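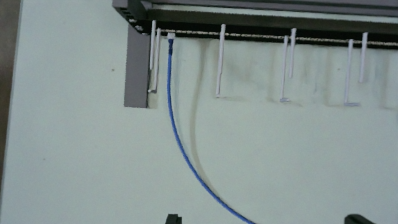 Hand guiding or remote control for cable demos?
Friederike Schwerdtfeger

I'm teaching an arm in simulation to handle a blue cable near a rack. I have 11 demos by remote control and the motion is jerky. Should I drag the arm by hand on our real one (we call it Perel) and replay that instead?
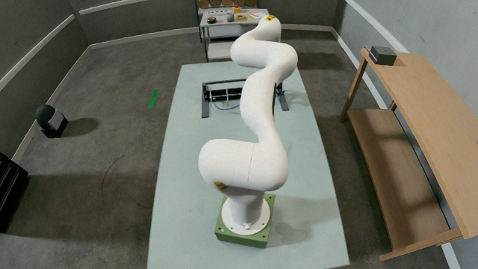 Arm on the green block, rack on the far half of the table

3 comments

Abdelghani Bennani
Stay with remote control. When you hold the arm you feel the cable pull, and the replay won't have that. Lower the speed scale on your controller and throw out any demo with a long pause. I had 400 before mine trained well, but the first 50 told me what to fix.

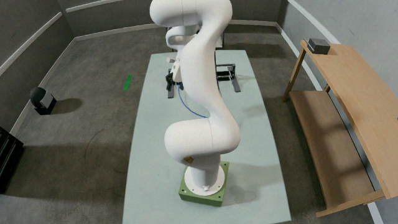

Gripper down, fingers just above the tabletop

Also save the cable position at every step. Adding it later means recording again.

Enis
by hand is faster, did it for years

Tawfik
Check your logging rate first. Mine was set wrong and every path looked jerky.

11 shares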